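HomeNachrichtenLokales
Lokales

Kleinteile sortieren, bis der Tisch leer ist: Werkstatt-Tage in Pedton gut besucht

Pedton. Wer am Montag kurz nach 17 Uhr die Tür zur alten Weberei aufmachte, hörte erst einmal nichts als Klappern. An den langen Tischen im Erdgeschoss wurde geschüttet, gesiebt, sortiert und gestapelt, und zwar mit einer Ausdauer, die man bei Schrauben, Clips und Schalterteilen nicht unbedingt erwartet. Die Reparaturwerkstatt Etus hatte zu ihren ersten Werkstatt-Tagen eingeladen, und das Thema klang zunächst trocken: Ordnung bei Kleinteilen. Der Andrang war trotzdem groß, so groß, dass die Klappstühle aus dem Hof dazugeholt wurden.

Anlass war ein Nachlass. Im Februar bekam die Werkstatt aus einem aufgelösten Elektrogeschäft in Callow 40 Kisten mit Ersatzteilen geschenkt, vom Lampensockel bis zum Kippschalter, alles durcheinander und vieles ohne Beschriftung. Ein Schatz für jeden, der alte Haushaltsgeräte wieder zum Laufen bringen will -- aber eben ein Schatz, in dem man stundenlang wühlt, ehe der passende Taster auftaucht. Acht Kisten waren bis zum Wochenende durchgesehen, der Rest soll in den kommenden Wochen folgen.

Die Leitung hat Cor Verhoeven übernommen, gelernter Elektriker und ein begeisterter Erklärer. Er führte zuerst vor, wie man sich auf dem Tisch Platz verschafft: eine glatte, einfarbige Unterlage, darauf jeweils nur wenige Teile, dazwischen viel freie Fläche. Auf einer gemusterten Decke, so Verhoeven, sei ihm früher jeder zweite Federring entwischt. Dann ging es reihum. Man nahm ein Teil, drehte es, hielt es gegen die Lampe, fragte die Nachbarin, legte es ab. Gerade bei den Schaltern wurde lange diskutiert, denn vieles sieht sich zum Verwechseln ähnlich, und der Unterschied steckt manchmal nur in einem Metallplättchen an der Seite!

Sortiert wird bei Etus nach Funktion, die Größe kommt erst danach. Alles, was klemmt oder hält, wandert in die oberen Schubladen, alles, was schaltet, in die mittleren, und was niemand am Tisch bestimmen kann, kommt in ein offenes Fach mit der Aufschrift "Später". Das Fach war am Abend ordentlich gefüllt. Auch Teile, die zusammengehören, bleiben zusammen, selbst wenn dafür eine eigene Schublade herhalten muss. Bis zum Sommer sollen auf diese Weise 2.000 Teile ihren festen Platz haben, dazu eine Liste am Regal, in der man nachschlagen kann, ohne jemanden vom Lötkolben wegzuholen.

Besonders schön war die Stimmung an den hinteren Tischen, wo sich Leute über Isolierband und Kabelschuhe unterhielten, die sich vorher nie begegnet waren. Ein Vater und seine Tochter hatten ein Küchenradio mitgebracht, dessen Drehknopf fehlte, und fanden in einer der Kisten tatsächlich Ersatz -- nicht ganz dieselbe Farbe, aber er sitzt. Dazu gab es Kaffee und einen Blechkuchen mit Pflaumen, der schon vor sechs Uhr aufgegessen war.
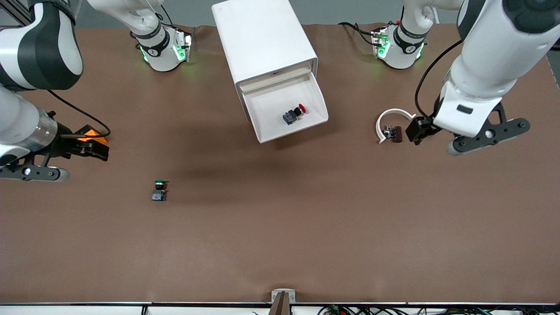
Américo Patrício hält von den offenen Ablagen allerdings wenig und wünscht sich für die Schalter lieber Dosen mit Deckel; in Bragança habe er jahrelang mit Schraubgläsern gearbeitet, da verstaube nichts, und man sehe trotzdem sofort, was drin sei. Außerdem, meinte er, solle man Kontakte vor dem Wegräumen durchmessen und die Werte gleich auf einen Zettel schreiben, sonst mache man sich die Arbeit zweimal. Der Vorschlag kam gut an. Wer zu Hause leere Gläser übrig hat, kann sie ab sofort in der Werkstatt abgeben, am liebsten kleine und mit passendem Deckel.

Verhoeven will beides ausprobieren, Schubladen für die Clips und Klemmen, Gläser für die empfindlichen Sachen. Auch der Messplatz neben dem Fenster soll dafür freigeräumt werden, dort stehen im Moment noch zwei Nähmaschinen, die auf Riemen warten.

Weiter geht es am nächsten Montag, wieder ab 17 Uhr im Erdgeschoss der alten Weberei. Die Teilnahme kostet nichts, Vorkenntnisse braucht man keine, eine Lesebrille kann nicht schaden. Wer ein bestimmtes Ersatzteil sucht, bringt das defekte Stück am besten gleich mit. Sortierte Teile werden gegen eine kleine Spende abgegeben, einfache Schalter kosten 99 Cent. Der Eingang ist zurzeit auf der Hofseite, die Vordertür wird gestrichen.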